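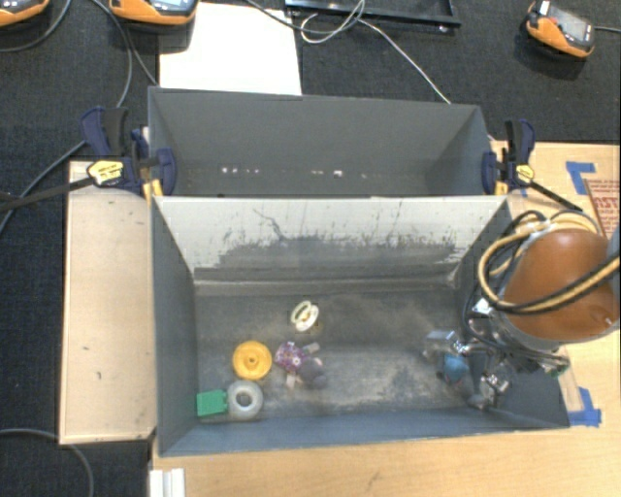

Vide-grenier de Monby : que faire des petits jouets dépareillés ?

vitetti_18
Bonjour à toutes et tous ! Je tiens un stand en décembre avec ma belle-sœur et, comme chaque année, je me retrouve avec un tas de bricoles : des anneaux, des roues jaunes, un cube vert, des petites poupées molles... Vous les vendez à la pièce, au lot, ou vous les donnez ? L'an dernier j'avais tout mis à 50 centimes et j'en ai remballé les trois quarts – un peu découragée, je l'avoue.

Malachy Cullinane
Bonjour vitetti, et bon courage pour le tri ! Chez nous c'est le sachet surprise à 2 euros, fermé avec un ruban. Les enfants adorent et les grands-parents craquent toujours. J'en ai écoulé 18 avant midi à la salle Moynihan, il ne me restait plus que les puzzles.

donetti
Pas d'accord pour les sachets, désolée Malachy (sans rancune !). Une maman veut voir ce qu'elle achète, surtout avec un bébé à la maison. Les petites pièces, ça finit dans la bouche. Moi je laisse fouiller, et je mets les tout petits morceaux à part.

Malachy Cullinane
Tu as raison pour les bébés, j'écris « dès 4 ans » sur l'étiquette. Mais la fouille, quel bazar à ranger le soir...

Lorcan Ó Súilleabháin
Je me permets d'ajouter mon grain de sel : lavez tout la veille à l'eau savonneuse, et les peluches à 30 degrés dans une taie d'oreiller nouée. Un jouet qui sent bon part deux fois plus vite, ma mère le disait déjà.

vitetti_18
Merci à vous, c'est adorable ! Je vais essayer moitié sachets, moitié fouille. Donetti, tu arrives à quelle heure pour déballer ?

donetti
6 h 30, avec le thermos. Passe me voir, je suis près de l'entrée.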